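Grusow Laundry Folding Set

Release notes and data card, 20 December 2023

Welcome! Grusow is a set of demonstrations for teaching a two-armed robot to take clothes and other cloth items out of a basket, fold them and stack them on a table. It was recorded at the Imuditz bench in Brirkport, with a person driving both arms by remote control the whole time. If you work on cloth, we'd love you to try it. Cloth is stubborn, floppy, wonderful stuff and there can't be too many examples of it.

What you get

3,000 episodes, split across 209 recording sessions. An episode begins when the operator starts the first reach and ends when both arms are back at rest. Each one holds:

- video from a fixed camera over the bench and from a camera on each wrist
- joint positions and gripper opening for both arms
- the commands sent by the operator, kept separate from the measured positions
- a short written instruction, such as "fold the blue t-shirt and leave the stack alone"
- an outcome label: done, partly done or dropped

Dropped episodes are in the main folder with everything else. Please don't filter them out before you've looked at a few, as some of the best recoveries are in there (the operator lets go of a sleeve, grabs it again from the other side and carries on).

The setup

Both arms are bolted to the front rail and reach in over the tabletop. The basket goes in the back left corner and finished items go in a pile at the back right. We kept that layout for every session so that the colour and weight of the fabric would be the main things changing. Wall panels close off the other three sides.

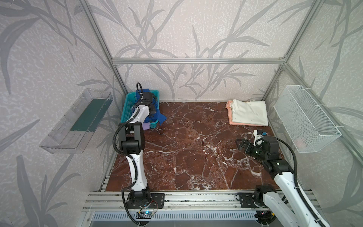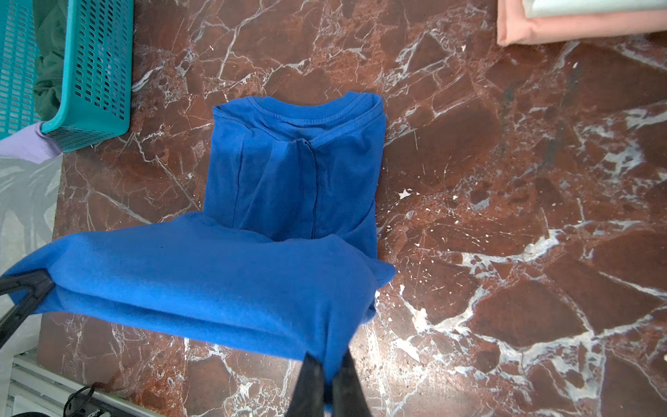
Grusow bench, fixed view first and wrist view second. Teal basket and folded cloths at the back in both.

How an episode is recorded

Operators fold however they like within one rule: the collar of a shirt points to the back of the table before the hem comes up. We added that in March, after early sessions gave us shirts facing every which way and our first policy dithered terribly over where to grab. Sessions from before the change are tagged "free_start" in the index.

Arm joints are logged faster than the video. Use the timestamps to line them up and don't count on row numbers matching.

Loading

The Kang loader reads the set directly. Point it at the top folder and ask for a session number. There's a sampler pack of 100 episodes if you want to check your code before pulling the lot, and it follows the same folder layout.

Known problems

In 2 sessions the left wrist video runs behind the joint log. Both are listed in sync_notes.txt.

Dark garments can lose their edges in the wrist views when the gripper is close in. The fixed view usually helps.

Shirts are over-represented. Trousers are thin on the ground and there are no fitted sheets at all (next year, we hope!).

Contact

Iñaki Miranda looks after the set. Send corrections to him with the session and episode number, and tell us what you've trained with it too. We really do want to see your folds, lopsided ones included.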